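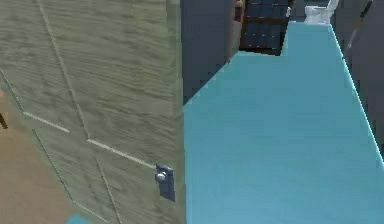
Telik 리더에서 중복 항목과 댓글 알림이 계속 쌓이는 문제 (필터 규칙 순서)

게시판 > 데스크톱 소프트웨어 > 피드 리더 > Telik > 질문과 답변

raw_inbox
2023년 5월 7일

Telik 데스크톱판에서 규칙을 새로 짜는 중입니다. 구독 피드는 239개이고, 이 중 상당수가 같은 원문을 재배포합니다. 원문 하나가 올라오면 재배포 항목이 같이 들어오고, 원문에 댓글이 달릴 때마다 댓글 피드 항목이 또 들어옵니다. 읽고 싶은 것은 원문뿐입니다.

현재 규칙은 다음과 같습니다.

1. 제목이 "Re:"로 시작하면 읽음 처리
2. 링크 도메인이 재배포 사이트 목록에 있으면 숨김
3. 같은 링크가 이미 있으면 숨김
4. 나머지는 "원문" 폴더로 이동

증상은 두 가지입니다. 첫째, 3번 규칙이 거의 걸리지 않습니다. 링크 뒤에 추적용 매개변수가 붙어서 서로 다른 링크로 취급되는 것 같습니다. 둘째, 1번에서 읽음 처리된 항목이 4번에서 다시 "원문" 폴더로 들어갑니다. 읽음 상태는 유지되는데 폴더 숫자에는 포함됩니다.

설정 동기화는 Vusov를 자체 서버에 올려서 쓰고, 휴대폰에서는 Kozan으로 읽습니다. 규칙은 데스크톱에서만 편집합니다.

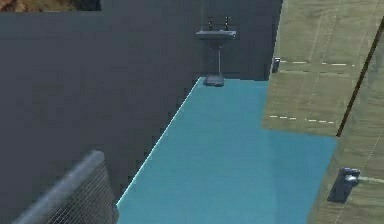 Colton Bélanger
두 번째 증상은 버그로 보기 어렵습니다. Telik의 규칙은 위에서 아래로 전부 평가되고, 조건에 맞는 동작이 누적됩니다. 중간에 끝내려면 해당 규칙에 "이후 규칙 중단"을 켜야 합니다. 기본값이 꺼짐이라서 메일 프로그램의 필터에 익숙한 분들이 자주 헷갈리는 부분입니다.

1번과 2번, 3번에 모두 켜십시오. 4번은 마지막이므로 상관없습니다.

첫 번째 증상은 추측하신 내용이 맞습니다. 링크 비교는 문자열 그대로 합니다. 환경설정의 "수신" 탭에 링크 정규화 항목이 있습니다. 제거할 매개변수 이름을 한 줄에 하나씩 적으면 됩니다. 와일드카드는 이름 끝에만 쓸 수 있습니다.

utm_*
ref
source

정규화는 수신 시점에 적용됩니다. 이미 받은 항목에는 적용되지 않으므로 테스트할 때는 캐시를 비우고 다시 받아야 합니다.

느린새
ref는 넣지 않는 편이 낫습니다. 글 번호를 ref로 넘기는 게시판이 있습니다. 전역으로 지우면 서로 다른 글이 전부 같은 링크가 되고, 3번 규칙이 첫 글만 남기고 나머지를 숨깁니다. 저는 이것 때문에 한 피드가 2월 내내 한 건도 안 들어오는 줄 알았습니다. 숨김 보기를 켜 보니 다 거기에 있었습니다.

utm_*만 전역으로 두고, 나머지는 피드별 설정에서 지정하는 쪽을 권합니다.

Colton Bélanger
피드별 설정은 피드가 239개면 현실적이지 않습니다. 전역에 넣고, 문제가 되는 피드만 예외로 빼는 쪽이 손이 덜 갑니다. 피드 속성에 "전역 정규화 무시" 체크 상자가 있습니다.

느린새
예외로 빼려면 문제가 있는 피드를 먼저 알아야 합니다. 숨김 처리된 항목은 기본 화면에 안 보이니 알 방법이 없습니다. 손이 덜 가는 것과 항목이 조용히 사라지는 것 중에서 저라면 후자를 피합니다.

raw_inbox
답변 감사합니다. 중단 옵션은 세 규칙 모두 켰고, "원문" 폴더에 댓글이 섞이는 현상은 없어졌습니다.

정규화는 일단 utm_*와 source만 넣고 캐시를 비운 뒤 다시 받았습니다. 3번 규칙에 걸린 항목이 35건입니다. 하나씩 열어 봤는데 그중 4건은 중복이 아니었습니다. 링크가 모두 피드 첫 화면으로 되어 있는 공지 피드였습니다. 이 피드는 정규화와 무관하게 원래부터 항목마다 링크가 같습니다. 이런 경우는 어떻게 빼야 하는지요?
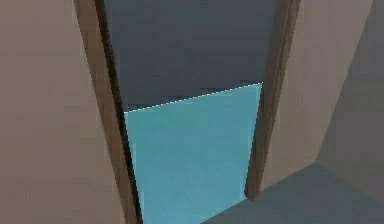

그리고 하나 더 있습니다. Kozan에서는 데스크톱에서 숨긴 항목이 그대로 보입니다. 읽음 상태는 정상적으로 넘어옵니다. Vusov 로그에 오류는 없습니다. 서버를 다시 시작해도 같습니다.

p_hollow
공지 피드는 3번 조건에 guid 비교를 추가하면 됩니다. 조건 편집기에서 "모두 만족"으로 바꾸고 아래처럼 두 줄을 넣습니다.

링크 = 기존 항목의 링크
제목 = 기존 항목의 제목

guid를 쓰라고 해 놓고 제목을 적었는데, 재배포 사이트들은 guid를 새로 만드는 경우가 많아서 실제로는 제목이 더 쓸 만합니다. 첫 문장은 무시하십시오. 제목 앞뒤 공백은 자동으로 잘립니다. 대소문자는 구분합니다.

느린새
제목 비교는 재배포 사이트가 제목 앞에 말머리를 붙이면 실패합니다. 예를 들어 "[펌]" 같은 것이 있습니다. 제 쪽 피드는 이런 경우가 꽤 됩니다.

p_hollow
그건 2번 규칙에서 도메인으로 이미 걸러집니다. 2번에 중단 옵션이 켜져 있으면 3번까지 오지도 않습니다. 3번에는 목록에 없는 사이트만 남습니다.

느린새
목록이 최신이면 그렇습니다. 목록 관리를 계속 한다는 전제라면 동의합니다.

Colton Bélanger
Kozan 쪽은 동기화 항목의 문제입니다. Vusov가 주고받는 상태값은 읽음, 별표, 폴더입니다. 숨김은 Telik 내부 값이라 서버로 올라가지 않습니다. 로그에 오류가 없는 것이 정상입니다.

우회하려면 숨김 대신 폴더 이동을 쓰십시오. "버림" 폴더를 만들고 2번과 3번의 동작을 다음과 같이 바꿉니다.

동작: "버림" 폴더로 이동
동작: 읽음 처리
이후 규칙 중단: 켬

Kozan에서는 폴더 목록에서 "버림"을 길게 눌러 전체 보기에서 제외합니다. 이 제외 설정은 기기마다 따로 해야 합니다.

느린새 님이 말씀하신 문제도 이 방식이면 일부 해결됩니다. 걸러진 항목이 폴더에 남아 있으니 가끔 열어서 확인할 수 있습니다.

느린새
그 점은 맞습니다. 다만 "버림" 폴더에 보관 기한을 따로 잡지 않으면 데이터베이스가 계속 커집니다. 숨김 항목은 정리 대상인데 일반 폴더 항목은 아닙니다. 저는 보관 기한을 11일로 잡아 두었습니다. 너무 짧으면 피드에 아직 남아 있는 항목이 삭제 후 다시 수신됩니다. 갱신이 드문 피드일수록 오래된 항목을 계속 내보내므로 구독 목록에 맞춰 조정해야 합니다.

oldale_user
지나가다 적습니다. Oldale 플러그인을 쓰면 유사 제목 비교가 됩니다. 말머리 문제도 같이 처리됩니다. 규칙 네 개를 하나로 줄였습니다.

p_hollow
Oldale는 예전 버전에서 써 봤는데 수신할 때마다 전체 항목을 비교해서 시작이 느려졌습니다. 기준값을 낮추면 연재물의 1화와 2화를 같은 글로 묶습니다. 기준값을 얼마로 두고 쓰시는지요?

oldale_user
기본값입니다. 연재물은 구독하지 않아서 그 문제는 확인하지 못했습니다. 속도는 비교 범위를 "같은 날짜"로 제한하면 괜찮습니다.

raw_inbox
플러그인 없이 진행했습니다. 다른 분이 참고하실 수 있게 최종 규칙을 적어 둡니다.

1. 제목이 "Re:"로 시작 → "버림"으로 이동, 읽음, 중단
2. 도메인이 재배포 목록에 있음 → "버림"으로 이동, 읽음, 중단
3. 링크와 제목이 모두 기존 항목과 같음 → "버림"으로 이동, 읽음, 중단
4. 나머지 → "원문"으로 이동

전역 정규화는 utm_*만 남겼습니다. source는 한 피드에서 언어 구분에 쓰이고 있어서 뺐습니다. 공지 피드 4건은 이제 정상적으로 "원문"에 들어옵니다. Kozan에서도 "버림"을 제외하니 데스크톱과 목록이 같습니다.

보관 기한은 아직 정하지 않았습니다. 월 단위로 갱신되는 피드가 몇 개 있어서 11일로는 짧을 것 같습니다.

느린새
월 단위 피드는 피드 속성에서 "삭제한 항목 기억"을 켜면 기한이 짧아도 다시 들어오지 않습니다. 대신 guid가 고정된 피드여야 합니다. 받을 때마다 guid가 바뀌는 피드에는 효과가 없습니다.

raw_inbox
확인했습니다. 월 단위 피드는 모두 guid가 고정이라 그 옵션을 켰습니다.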